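Relatório do projeto de semestre: o saco de papel como objeto de estudo

Quando a professora Lacey Dawber disse que cada um podia escolher um objeto do dia a dia para o projeto final, eu já sabia que ia escolher o saco de papel castanho com asas. A Chelsea Entwistle, minha colega de grupo, queria fazer caixas de ovos e ficou meio chateada comigo durante uma semana, mas depois entusiasmou-se mais do que eu! O nosso tema acabou por ser este: como é que um saco de papel se abre, em que posição fica e o que isso muda para quem quer pôr coisas lá dentro.

1. Ponto de partida

Trabalhei dois verões numa padaria, a Trarkley, e abri ali sacos que nunca mais acabavam. No início demorava imenso. Puxava por um lado, o saco fechava do outro, a asa prendia-se no dedo e a cliente a olhar para mim... Foi daí que veio a pergunta do projeto. Há pessoas que abrem um saco num gesto só e há pessoas (eu, durante um mês inteiro) que lutam com ele.

A parte teórica é curta, aviso já. Lemos duas fichas técnicas da Fairclough sobre gramagem de papel e um capítulo sobre dobras que a professora nos emprestou. O que interessa reter é que o saco vem espalmado de fábrica e os vincos querem voltar à posição em que estiveram guardados.

2. O saco deitado

Começámos por pensar no saco deitado na mesa, que é como ele costuma estar quando saímos a correr e o largamos em qualquer lado. Deitado, um dos painéis largos fica virado para cima e o outro fica por baixo, encostado ao tampo. 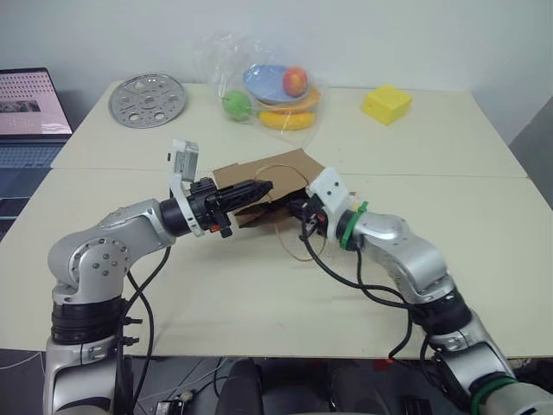

A Chelsea insistiu muito nas asas e tinha razão. Eu só pensava na boca do saco – o sítio por onde se mete o pão, pronto – e ela dizia que as asas é que mandam. Uma asa caída para dentro tapa a entrada, uma asa caída para fora até ajuda, porque dá uma coisa fininha para agarrar sem amarrotar o papel. Fizemos uma tabela com as posições das asas que depois ficou enorme e que a professora nos mandou cortar para metade (está no anexo B, a versão curta).

Também discutimos a mesa. Num tampo liso o saco escorrega quando o empurramos, e então a pessoa acaba por segurá-lo com uma mão e abrir com a outra. Em casa da minha avó, com toalha de pano, quase não é preciso segurar. Ficámos com pena de não ter incluído a toalha nos ensaios, fica para quem pegar no tema a seguir.

3. Os ensaios

Ao todo registámos 149 aberturas, feitas por colegas da turma e pela minha irmã, que participou em troca de bolachas. Cada pessoa tinha até 30 segundos. Anotámos três coisas: se a boca ficava toda aberta, se o fundo assentava e se o papel se rasgava em algum ponto. O rasgão foi raro e quase sempre junto à cola das asas.

Os erros mais frequentes, por ordem:

– Abrir só com a ponta dos dedos na borda. O saco abre em cima e continua fechado no fundo.

– Sacudir com força. Faz um barulho ótimo, mas o fundo fica torto e depois o saco tomba.

– Esquecer os cantos de baixo. Quem mete a mão dentro do saco e empurra o fundo para fora consegue uma base muito mais firme. 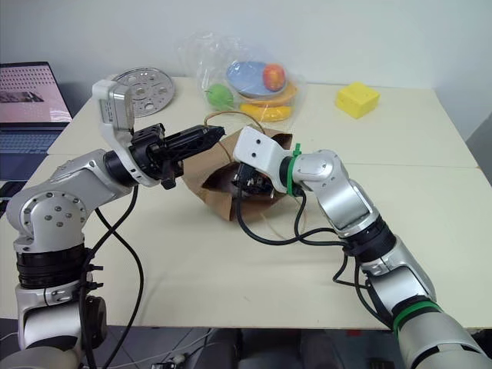
4. O que correu mal

Bastante coisa! A primeira folha de registo, a que chamámos Avo 1 por razões que só nós percebemos, não tinha coluna para as asas. Tivemos de repetir uma tarde de ensaios em janeiro. E eu perdi o cronómetro, portanto metade dos tempos foi tirada com o telemóvel da Chelsea, que apitava a meio com mensagens da mãe.

Outra falha: usámos sempre sacos do mesmo tamanho. Um saco pequeno, onde a mão mal entra, deve dar resultados bem diferentes e não temos nada sobre isso.

5. Materiais e contas

Gastámos pouco. Os sacos vieram de uma caixa da Ededska que sobrou da feira da escola, e os que ficaram em bom estado voltaram para lá. As folhas de registo estão numa pasta na sala de projetos, para quem quiser consultar.

Relatório entregue a 20 de fevereiro de 2022.

218 partilhas · 12 comentários

Artigos relacionados
Caixas de ovos: seis maneiras de as empilhar
Dobrar papel grosso sem o partir
Relatório de projeto: a gaveta dos talheres
Como escrever um anexo que alguém leia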